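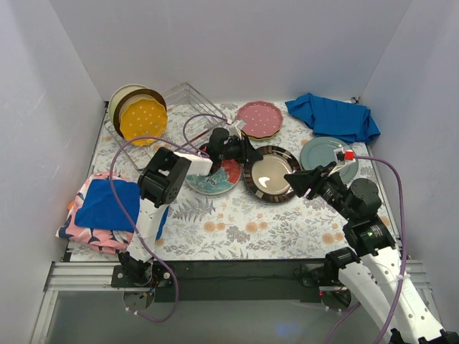 3.2 Storage of household tableware

Households in Drumerville were asked where plates spent the hours between meals. Of the 200 households that answered in March, 52 left them in a rack or on the table until the next meal – the rest put them in a closed cupboard.

Figure 4. Plates and a dish rack on a patterned tablecloth.

Open storage was more common in homes with small kitchens. In Sekelard, where 166 households answered the same questions, the pattern was weaker, and kitchen size explained little of it. Older respondents in both towns preferred cupboards.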